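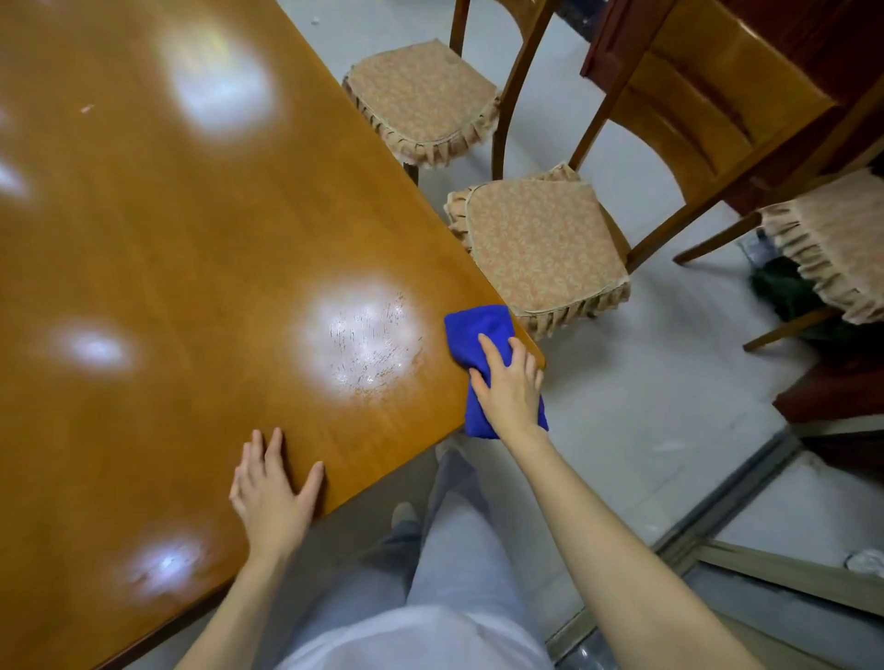

The long table, varnish and all

jade_oakley
School reopening news! Valtatano High takes students back Sep 18, 2024, all 448 of them — so happy for those families after the flood!

a_bach
Great news, but two buses for that whole valley? My nephew's ride is 88 minutes each way.

jade_oakley
They're adding 2 more in July, so it'll be 4 total!

a_bach
July is when school's out, Jade.

reiko_k
I'd still take open doors over tablets at home. My daughter packed her bag last night, she can't wait!

a_bach
Fair. I'm still writing to the district.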